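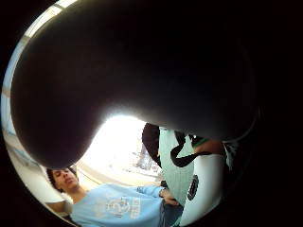
A young man with dark, curly hair at Gotwood.

PRESS RELEASE - 01/11/2020

Gotwood evening classes back, 15 new courses

Sign-up now open. Bookkeeping, Czech for beginners, basic plumbing, plus pottery at the Tonow site. Over 200 places in all, fees held at last years rate.

"Plumbing always goes first, so get in early," says Jayanthi Sundaram, head of courses.

Forms from the Gotwood front desk or by post. Press calls: Lahcen Zaki, extention 359.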